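Speaker notes: Small things around the sink
Edith Rengifo, evening for parents at Clostora, 2023-07-20

Slide 1. Welcome
Say good evening, wait for the people in the back row. Tell them I speak 28 minutes and then we have questions. Phones on silent, please.

Slide 2. Why I start with the kitchen
In my own home the toys travel. In the morning they are in the box, at lunch they are near the water. I was angry about it for a long time - then I began to watch what my children do there. They wash, they sort, they cook soup from blocks.
Ask the room: who found a toy in the sink this week? Let them raise hands. Do not hurry here.

Slide 3. The three places
Basin, counter, box. Every toy should have one of these places and the child should know which one. Speak slowly, this is the main part of the talk.
For small children I begin with two colors only. More is too much for them.
Mention the Grundness box with the low side, it costs little and a child of 3 can reach inside.

Slide 4. Blocks in the basin, carrot on the counter
Point first to the yellow cube and the darker block under it, over the gray basin. Then the toy carrot, which lies on the white counter between the two sinks. Ask: which of them would you put away first? There is no wrong answer, let two or three people speak.

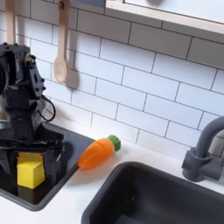

Slide 5. Putting away together
Tell the story of the February evening with my sister. Keep it short. Then the song, only if the mood is good.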